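Yogesh Goel
Notes on interrupted suture spacing, from the Kirnlow bench. Short thread.

1/ Spacing is measured from knot center to knot center. Tails don't count. Trim them short first or you will read the wrong point. 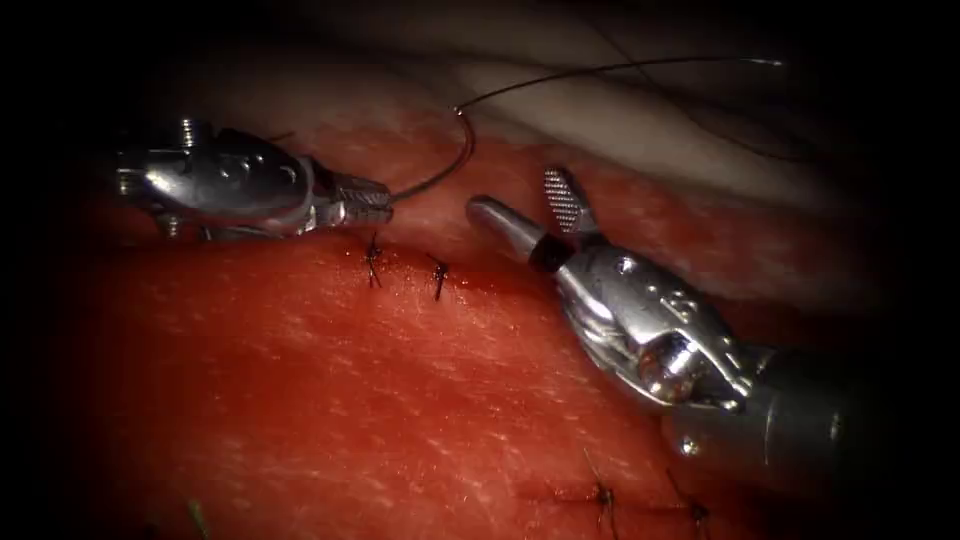 2/ Keep the bite depth equal on both sides. If one side is deeper, the edges step and the next stitch inherits the error.

3/ Thread length. I cut 11 cm for a single knot. Longer gets in the way, shorter runs out on the third throw.

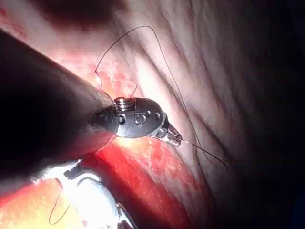
4/ Grip the thread with the jaw tips, near the end. Serrations fray it, so don't re-grip the same spot. Lot 3427 frayed sooner than lot 3410 for me. Same gauge, same pad.

5/ Inmaculada Barroso asked about handoffs. Close the second jaws before opening the first.
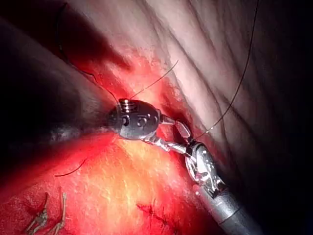 6/ Slack is the other half of a handoff. Too much and the loops cross. With several strands lying over the tissue and two sets of tips meeting at one point, find the working strand before you pull.

7/ Log sheet has the spacing numbers. Tension next, once the Vrettos gauge is back from calibration.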